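Skevorex S-82 Garment Steamer
User Guide, Section 4: First Use and Daily Steaming

Before you begin this section, please check that the steamer is assembled as shown in Section 3. The pole must be locked in the base and the hose must stand up without bending. If the hose makes a low loop, water collects in the loop and you will hear a bubbling noise.

4.1 Filling the water tank

1. Put the power switch to OFF and pull the plug from the wall.
2. Lift the tank straight up by its handle. Do not turn it.
3. Hold the tank upside down over a sink and open the cap by turning it to the left.
4. Fill with clean cold water up to the line MAX.
5. Close the cap by hand until it stops. Do not use pliers or other tools.
6. Turn the tank back and wait a moment. If drops come from the cap, open it and check that the rubber ring is lying flat.
7. Lower the tank into the base. Some air bubbles will rise. They will stop after the base is full.

Note: In places with hard water, please use half tap water and half distilled water. Water from a clothes dryer, perfumed water, and vinegar are not permitted in the tank. For vinegar in the cleaning of scale, see Section 6.

4.2 Heating up

1. Stand the base on a flat floor. A thick carpet can close the air openings under the base.
2. Hang the steam head on its hook.
3. Plug in and turn the knob to position 1. The orange lamp comes on.
4. Wait until the orange lamp goes out and the green lamp comes on. This takes around 81 seconds with a full tank of cold water.
5. Take the steam head in your hand, point it to the floor away from your feet, and let the first steam go out. The first steam often contains drops.

CAUTION: Steam has a temperature of 100 °C at the openings of the head. Never steam clothes while a person is wearing them. Keep children and pets away from the hose side of the steamer.

At the very first use you can notice a light smell. This comes from the production and will disappear after one tank of water.

4.3 Choosing the steam position

The knob has three positions. Please look first at the care label in the garment. If the label shows an iron with crossed steam lines, do not use this steamer for it.

Position 1: silk, satin, thin polyester, lace
Position 2: wool, viscose, mixed fabrics, most children's clothes
Position 3: cotton, linen, curtains, bed covers

When you are not sure, start with position 1 and try on the inside of a seam. Wait until the place is dry and look at it in daylight. Fabrics in strong colors, for example dark red or navy, should be tried on a white paper towel first. Lay the paper towel behind the seam, give steam for a short time, and check if there is color on the paper. 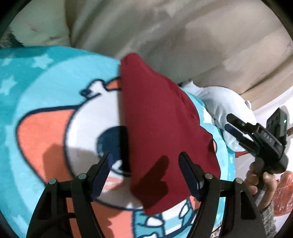
If there is color on the paper, wash the garment separately according to its label before you steam it. Fabrics with print should be steamed only from the back side, because some prints become soft and can stick to the steam head.

Velvet is a special case. Hold the head a hand's width away and never touch the pile. After steaming, brush it in one direction with the Odera soft brush (included with the S-82 Plus, otherwise sold as an accessory).

4.4 Steaming a hanging garment

1. Hang the garment on the hanger of the pole. Close the top button so that the collar stays in its place.
2. Empty the pockets.
3. With your free hand, pull the bottom of the fabric lightly down. Keep this hand always lower than the steam head and to the side. Use the glove.
4. Move the head slowly from the top to the bottom. Do not go back up over the same place immediately.
5. For sleeves, pull the cuff to the side and steam along the seam.
6. Let the garment hang until it is fully dry before you wear it or put it in the closet.

Note: The steamer does not make a sharp crease in trousers. For this, use the Bonel crease clip together with position 3, or use a normal iron.

4.5 Steaming small or flat pieces

Scarves, pillowcases, and doll clothes are difficult to hang. You can steam them lying down.

1. Cover a table with a thick cotton towel. Do not use a table with a wax or lacquer surface, also not with a towel.
2. Lay the piece on the towel and smooth the folds with your hand.
3. Keep the steam head upright as much as possible. When the head is held fully horizontal, water can run out of it.
4. Steam in short strokes, turn the piece over, and repeat.

4.6 After use

1. Turn the knob to OFF and hang the head on its hook.
2. Pull the plug and wait 30 minutes.
3. Remove the tank and empty it.
4. Carry the base to a sink and open the drain plug at the back. Let the remaining water run out completely.
5. Close the drain plug again.

CAUTION: Do not open the drain plug while the base is hot.

If the green lamp blinks during use, the tank is empty or not seated correctly. Switch off, fill or reseat the tank, and start again from 4.2. If both lamps blink together, unplug the steamer and contact Remness Service. Please have the number from the label under the base ready.

Continue with Section 5, Care of the Hose and the Steam Head.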